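**Saturday, sim notebook - Jenau stack, grasp planner branch**

Started the morning convinced the planner was broken and finished lunch convinced it was the config loader, so that's a pretty normal Saturday. Writing this down before I forget which flags I flipped.

Background for whoever reads this after me: Jenau (our planner) takes object poses from Giladum (perception) and spits out a pregrasp, an approach and a retreat. Since the merge it's been offering pregrasps that look fine on paper and then the arm dithers - little corrections back and forth, never quite committing. The log just says `approach rejected, retrying` until it hits the cap of 100 and gives up. Not the most helpful message I've ever written (yes, it was me).

First thing I did was stop looking at the wide view and switch over to the wrist camera, with the fingers open and nothing in the gripper. I wanted to know what Giladum gets to chew on from there. 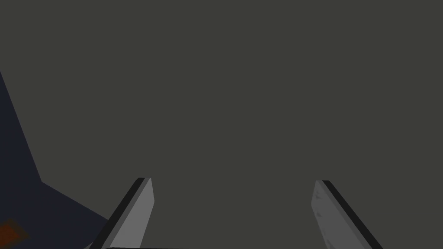 *Wrist cam, gripper open, nothing between the fingers. Dark navy shape on the left, plain grey everywhere else.*

So there's hardly anything in there to hang a pose on! Flat grey with no texture at all, and Giladum's feature matcher wants texture. I dumped the keypoints and nearly all of them were on the fingers themselves, mostly along the black edge strips, with a few on the little dark nicks down the right finger. The matcher was happily tracking our own gripper and reporting that the world wasn't moving. No wonder the approach check got cranky.

We have a finger mask for exactly this. It was loading the old one, from before the camera mount was re-modelled, and the colour threshold fallback was off as well. Fixed the path in `wrist_mask.yaml`, turned the fallback back on, re-ran. Keypoints on the fingers dropped to almost none. Of course that leaves bugger all keypoints in total, so I've made Giladum hold the last good pose from the head camera when the wrist count is too low. It feels a bit like cheating but I reckon it's the right behaviour.

Second problem, and this one took most of the arvo: the planner's collision world. I loaded the Rinonness room (the furnished one) and put both arms forward, the left over the wooden table and the right out over the floorboards.

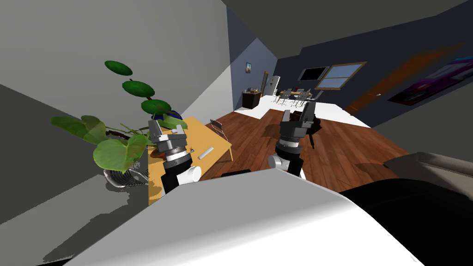 The plant is the bit I'd been ignoring. Jenau wraps each object in one convex hull, and for a thing with broad leaves sticking out sideways that hull is enormous. It was swallowing a fair chunk of free space over the table, so every approach to the small stuff near the left gripper came back as a collision even when the arm had heaps of room. The folding chair has the same trouble to a lesser degree, what with the thin frame.

Tried 2 things:

- Convex decomposition on the plant and the chair. Works, but planning time went up 3 times, and I'm not keen on that.
- Decomposition on the plant only, hull on everything else, with the padding shrunk a touch. Much nicer. Keeping this for now.

With the second setup the left arm commits to its approach and the dithering is gone in the runs I did. Haven't touched the right arm's planning yet. Its rest pose has the fingers pointing up, and I'd like to check whether that's what we asked for or whether the wrist joint is wrapping around.

Also tidied the Nina dashboard while the sweeps were going. It now shows the rejection reason (collision, pose too old, joint limit) beside each retry, in colour, so you can see at a glance who's complaining. Should've done that back in July.

Still to do:

- push the mask fix, it's only on my machine at the moment
- regression test that fails if keypoints land on the fingers
- ask whether anyone minds me renaming `approach_rejected`
- right wrist joint, see above
- cached decompositions, so we don't recompute the plant on every load

Leaving the overnight sweep going on the bench machine - please don't reboot it.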